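Subject: Re: [works-reps] Table work at Semley and what happens to our hours
Date: 6/27/18

A colleague at the Requena depot wrote:

> Management here say the Randora cells will take over clearing and
> sorting by October. Has anyone at Semley seen what the job turns into
> for the people already doing it? Ours are being told "same grade,
> different tools" and nothing else in writing.

We have had the same wording. The job did change before anything was taken away. People who used to clear tables by hand now do it holding the grippers, one in each, and the recordings go to Stutent to train the arms.
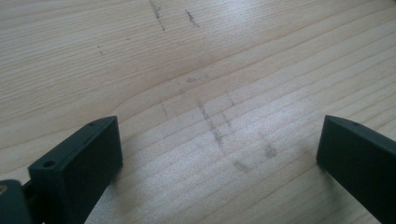 The grade stayed the same, as promised. The pace did not. There is a target of up to 33 good runs an hour, and a run that gets thrown out does not count, even when the fault is with the kit. We asked for rejected runs to be paid and got that in writing after the second meeting. 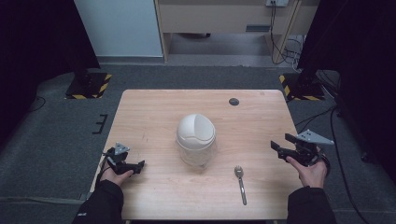
Wrists are the main complaint. You hold your arms out over the table far longer than you would with a cloth and a tray — ask for the rota to be settled before you start, and ask for breaks away from the table. We have 13 people trained and two tables, so swapping over is easy enough when the supervisor allows it.
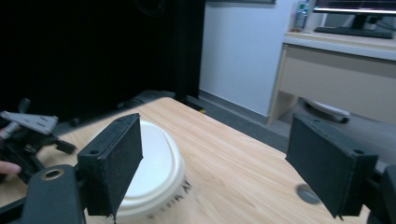

Cup work at the Semley table.

On October, I would not sign anything yet. Our agreement says no posts go while recording continues, but it is silent on what follows. Get that part in first. I can send our text to anyone who wants it.

Semley rep, day shift

Comments

We were told the wrist trouble would pass after a week. It didn't for me.

Please send the agreement. Same question coming up at our site.

Does the recording time count towards the training allowance?

Recent in this list
Rejected runs: who pays?
Requena rota, second draft
Notes on lifting and reach
Randora cells: questions for management

Contact the list owner | Copyright works-reps | Back to top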